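4.2 Loss of grip during board transfer

The kitchen trials at the Carkton site had 17 runs in total. In 14 of them the arm moved the cutting board to the goal position without trouble. In 2 runs the grip was lost, and in one run the operator pressed the stop button before contact. We consider here the two lost grips. In both cases the controller reported a closed grip, although the board had slipped from the fingers.

Our planner, Flarico, finds the height of the work surface from the wrist camera. We suspect that the veins of the marble disturbed this step, as their lines were sometimes taken for the border of the board. Figure 9 gives the wrist view with the metal gripper body over the counter and the board at the lower left.

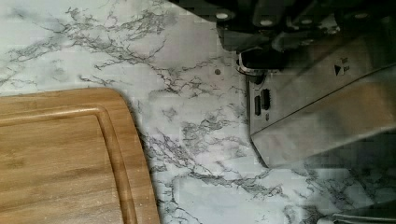 Figure 9. Wrist camera view of the marble counter, the wooden board and the gripper.

4.3 Changes to the controller

After the second fault we added a force check before each lift. If the measured force is too low, the arm stays in place and asks for help. The speed near the counter was also reduced. We did not repeat the full series with these changes.

Related articles
Holovko: a data set of household grasp faults
Safe stop rules for shared kitchens: the Masolville study

Shares 9 | Comments 2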